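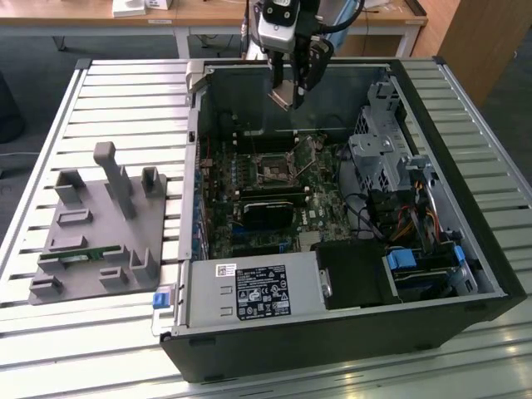 Prorby Gripper Trials, desktop teardown set

Version 3, April. Maintained by Ese Anozie and Azadeh Tabrizi.

Contents

861 episodes of a single arm working inside an open desktop tower laid on its side. Two finger sets were tried on the same parallel gripper: the stock flat fingers (labeled "flat") and a narrower pair cut by Lucero Guzmán (labeled "slim"). 214 episodes use slim. The rest use flat.

Tasks

mem_out: take a memory module out of the board and seat it in the gray printed fixture
mem_in: the reverse
lever: open or close the CPU socket lever
cable: move a loose cable clear of the memory slots

Files

Each episode is one folder with video from the fixed camera, joint positions, gripper width, and a meta.json. The finger set is in meta.json under "fingers". Folder names do not carry it.

Known problems

The first 36 mem_out episodes were recorded before the fixture plate was bolted down. It shifts when the module is pressed in. They are marked "loose_plate" and left out of the default split.

Gripper width reads high by a small constant with slim fingers. Correct it with the offset in calib.txt. We did not rewrite the raw logs.

Lever episodes end at a time limit of 70 seconds whether or not the lever is latched. Check the "success" field, which Elvira Palomino filled in by hand from the video.

Force was not logged. Do not use this set to compare grip force between the two finger sets.

Splits

train.txt, val.txt and test.txt. Test has both finger sets for every task except cable, where slim was never run.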